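3.2 Labeling of the sherds and durability of the ink

All sherds from the Kerkham trench were washed in tap water, dried on racks and then labeled by hand before they were sorted by fabric. In total 839 sherds received a label. The label gives the trench, the layer and the running number, and it was always written on the inner surface, near to the break, so that the outer surface stays free for drawing and for the study of the decoration.

In the first season at Wesau we wrote directly on the clay. This gave problems with the coarse fabrics, where the ink goes into the pores and the numbers become wide and difficult to read. Painemal (personal communication, 12/19/22) reports the same difficulty for the material from Coşkun, and he recommends to put first a thin layer of clear varnish and to write only when this layer is fully dry. We followed his advice for all fabrics, also for the fine ones, in order to keep the procedure equal. A permanent marker was preferred over pen and India ink, as the students could learn it faster and fewer labels had to be repeated.

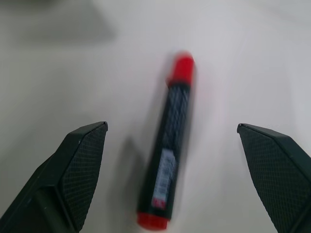 Figure 4. Black marker with red cap on a pale work surface.

After writing, each sherd was left untouched for 48 hours and then a second layer of varnish was added over the label. The sherds were stored in open trays during this time – never in bags, where the varnish can stick to the plastic.

To test the durability, we selected sherds of each fabric and rubbed the label with a damp cotton cloth. On the fine fabrics the numbers remained complete. On the coarse fabrics with shell temper we observed small losses in 2 labels, both at places where the first layer of varnish did not cover the surface well. These labels were removed with acetone and written again.

The older collection from Flisetti, with 2379 sherds, was labeled in the museum with white paint and ink. We did not change these labels, even where the paint has started to come off, but the numbers were copied to the new register in October. For some pieces the layer could not be read with certainty, and they are marked with a question mark in Table 3. They are not used in the fabric counts of Section 4.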